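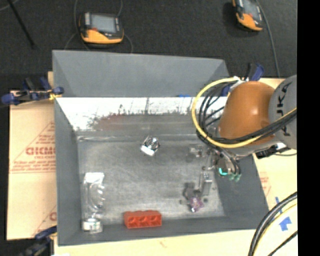
Rules for a shared bin-picking cell — what do you put on the wall?
Posted by Anitha Devadiga, Saturday, June 5, 2021

Hello all! I look after a small picking cell at our training center in Wallcombe, and from next month two evening classes will share it with us. The arm picks mixed things out of a gray bin (some of them clear or shiny, which keeps life interesting) and the bin is held down with clamps. I've been asked to write one page of house rules and my draft has already grown to 4 pages. What would you keep? And does anyone have a good rule about where the teach pendant goes when you're finished with it?

Griet Cuypers
Welcome, Anitha! We went through this in December, and what helped most was sorting the rules by moment: before you power up, while it's running, when you leave. Before power up, check every clamp by hand and run the first cycle at reduced speed. While it's running, no hands in the bin, ever, even for a part that has tipped over — stop the arm first, and whoever reaches in carries the pendant with them. When you leave, park the arm clear of the bin and hang the pendant on its hook. Ours used to end up on the floor with the cable looped all over the place, and I do think a hook by the door of the cell is the best money we ever spent. Do a proper risk assessment too, of course, with someone who knows your arm.

Mal-soon Cho
Agree with Griet. Also write down who may change the bin position, we had a mess over that.

Svenja Eichhorn
Just laminate it.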